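Ratedar: demonstrações de tarefas domésticas com pinça de mão

Cartão de dados e LEIA-ME
Manutenção: Chathurika Jayawardena
Última revisão deste texto: 2020-04-21

O que há neste repositório

O Ratedar reúne demonstrações curtas de tarefas de mesa feitas por pessoas: pegar, largar, juntar, arrumar, puxar um pano para o lado, virar um objeto até ele ficar na posição certa. Começou como uma pergunta de corredor (uma máquina já consegue arrumar uma mesa de casa?) e cresceu bem mais do que esperávamos! São 566 demonstrações nesta versão, todas com vídeo e com o registro da posição da mão ao longo do tempo.

A ideia que nos anima é simples: quem demonstra não precisa saber nada de robótica. Senta, faz a tarefa do jeito que faria em casa, e o gesto fica registrado. Cada pessoa resolve a mesma coisa de um modo diferente, e essa variedade é a parte mais bonita do conjunto. 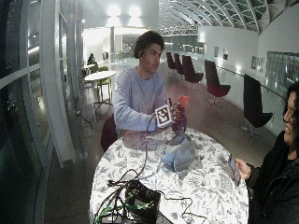

As tarefas com tecido são as que mais nos ocupam. Um pano amassado nunca cai duas vezes igual, e uma política treinada só com objetos rígidos costuma fechar a pinça no lugar errado e levantar ar. Na versão de janeiro tínhamos pouquíssimo tecido; agora há uma pasta inteira, e ela já mudou o comportamento do nosso modelo de referência.

Estrutura das pastas

rigidos/ objetos de forma fixa
tecidos/ panos, sacos e semelhantes
misto/ sequências com os dois tipos
calib/ arquivos de calibração das câmeras
falhas/ tentativas interrompidas ou malsucedidas, mantidas de propósito

Cada demonstração tem no máximo 3000 quadros. As mais longas foram divididas em 2 partes, com o sufixo _a e _b. Atenção ao juntar: a parte _b repete o último quadro da _a, e o script juntar.py já cuida disso.

O que as máquinas já fazem

Com objetos rígidos, bastante! O modelo de referência, batizado de Kumarasinghe, completou 80 por cento das tentativas de pegar e largar em mesas que não aparecem no treino. Ver o braço hesitar, corrigir o ângulo e acertar ainda nos faz parar o que estamos fazendo. Toalhas estampadas atrapalham a estimativa de profundidade, e reflexos em superfícies brilhantes também (quem tiver uma boa solução para isso, por favor, abra uma issue).

Dobrar roupa do começo ao fim continua fora do alcance. O modelo acha uma ponta, puxa, perde a outra. Na Davbridge, que testou os mesmos pesos em bancada de oficina, o resultado com panos de limpeza foi parecido.

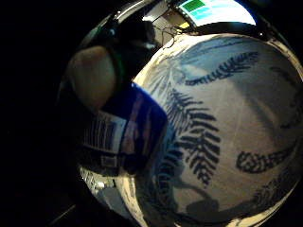
Dá para treinar um robô de casa só com estes dados?
Para pegar e largar objetos numa mesa, os dados são um bom ponto de partida, desde que se acrescentem demonstrações feitas com a pinça e as câmeras do próprio robô. Para uma casa inteira, com gavetas, portas e louça molhada, faltam tarefas que ainda não gravamos.

Limitações conhecidas

Há poucas pessoas canhotas no conjunto. A iluminação varia muito entre sessões, e a exposição automática oscila no início de vários vídeos. O relógio da câmera fixa e o da pinça podem divergir um pouco; use o campo offset do arquivo de metadados antes de alinhar os dois fluxos.

Uso e contribuições

Os dados podem ser usados em pesquisa e ensino, com citação do projeto. A Brundent mantém um espelho para download. Para contribuir, grave com a calibração incluída, preencha o formulário de consentimento e mande também as tentativas que deram errado: aprendemos muito com elas.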